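Search posts
Motstead Home & Yard

23/01/2020

OK so I've spent my whole week off pricing out a move from Motstead to Castine and I have thoughts. Thread!

12 replies 5 shares

First off, the movers. Mogensen quoted me 848 dollars for a one-bedroom, which I thought was fine until I saw stairs are extra. I'm on the third floor. Of course I am.

3 replies

The other place, Clutura, does it by the box. They'll rent you the plastic crates too, and you get them for 10 days. I own so many books you guys. SO many. I'm giving away around 200 before April and it still won't make a dent.

8 replies 2 shares

Things I packed too early: the can opener, every towel but one, my good scissors (needed for the tape, obviously).

16 replies

Rentals in Castine are weird, by the way. I've looked at five so far. One had carpet in the kitchen – CARPET – and one had no closets at all, just hooks. The listing said "airy."

9 replies 1 share

What I care about now is the bathroom. My current sink is a pedestal with nowhere to put so much as a toothbrush, and I've been keeping my stuff on the toilet tank for years. Give me a counter and I'll sign anything.

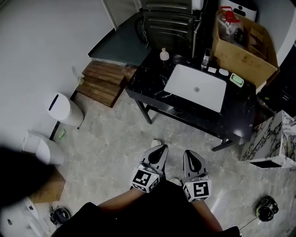
Black marble top, white veining, sink set right in. Room for a bottle of soap!!

21 replies 4 shares

Anyway if you've used the crate people, did they really pick up on time? And does anybody want a box of mystery paperbacks? You'd have to come get them – see above re: stairs.

6 replies

Show more replies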